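Foris 2: Wanderer's Box
Handheld-friendly roguelike cartridge and download bundle
From Dretero
In stock, ships in March

Okay, so this is my own store page and I get to write it how I like. Hi! I'm Tiburcio Cuautle, I run Dretero, and Foris 2 is the game I've been making since I quit my office job. If you played the first one you already know the deal: you're a lamp carrier, you walk down into a mountain, and the mountain has opinions. If you didn't play the first one, don't worry, the story starts over and the only thing you miss is a joke about soup.

The big change is the rooms. The first Foris had 73 hand-drawn rooms that got shuffled every run, and after a few weeks people could recognize one from a single corner tile. Foris 2 has 533. I drew every one of them (my wrist would like a word with me) and the shuffling is a lot smarter now about what goes next to what. You won't get two flooded rooms in a row unless you've done something to deserve it.

Combat is still turn based and still small. You move, everything else moves. I've had plenty of mail asking for real time and I get it, but I like a game I can put down in the middle of a fight while the pasta boils over. What I did add is the shove. You can shove nearly anything: crates, bats, shopkeepers. Shoving a shopkeeper is a bad idea and you should try it once.

There are three lamps to start with and more you find down there. The Humum lamp is my favorite. It hums louder when there's something behind a wall, and with headphones on you can sort of steer by it. The Zepeda lamp is for people who thought the first game was too easy. It goes out. A lot. I put it in after a tester finished the whole thing in one lunch break and sent me a very smug email.

What you get in the Wanderer's Box

The cartridge, in a proper hard case
A download code for the computer version, same game, same rooms
A fold-out map of the upper mountain (the lower half is yours to draw)
The 77-page bestiary, stapled, with notes in the margins from me
A cloth bag that fits the case and not much else

The download on its own has the game and a scanned copy of the bestiary. You can add the box later and I'll take the price of the download off, just write to me with your order number.

How hard is it?

Pretty hard! You will die in the first cellar. But there's a stroll mode in the options that slows the hunger clock and lets you retry a floor, and it doesn't lock any endings or call you names. My mom plays on stroll mode and she's seen floors I forgot I made. You can switch back and forth between runs, and the scoreboard keeps the two separate.

Settings and other useful stuff

Text comes in three sizes and the biggest one really is big. All the buttons can be remapped. Screen shake is off to begin with. There's a brightness slider too, and please use it, the lower floors are dark on purpose and I tuned them on my desk monitor, which sits by the window.

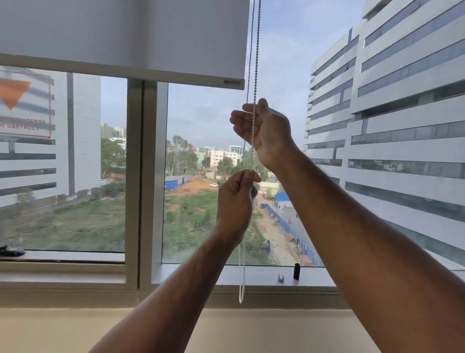
The slider goes from cave to noon. Somewhere past the middle is where most of my testers ended up, and if you play outside on a handheld just crank it all the way. The monsters carrying their own lights still glow at every setting, so you don't lose any warnings by turning it up.

Saves happen whenever you change rooms and also when you close the game. One slot per run, three runs at a time. Saves from the first Foris don't carry over, but if the computer version finds one it'll hand you an old hat.

Shipping and returns

I pack the boxes myself, so if a whole pile of orders comes in at once it can take me a few extra days. The first printing is 2427 boxes and each one has its number stamped inside the lid. I can't take requests for particular numbers, sorry, I tried that last time and it was a mess.

If the cartridge doesn't work, I'll replace it. If the case shows up cracked, send me a picture and I'll mail a new case, you don't have to send anything back. Unopened boxes can come back within a month. Download codes can't be returned once they've been used.

Bug reports go to the support form at the bottom of the page. Tell me which lamp you were carrying and which floor you were on, it helps a ton.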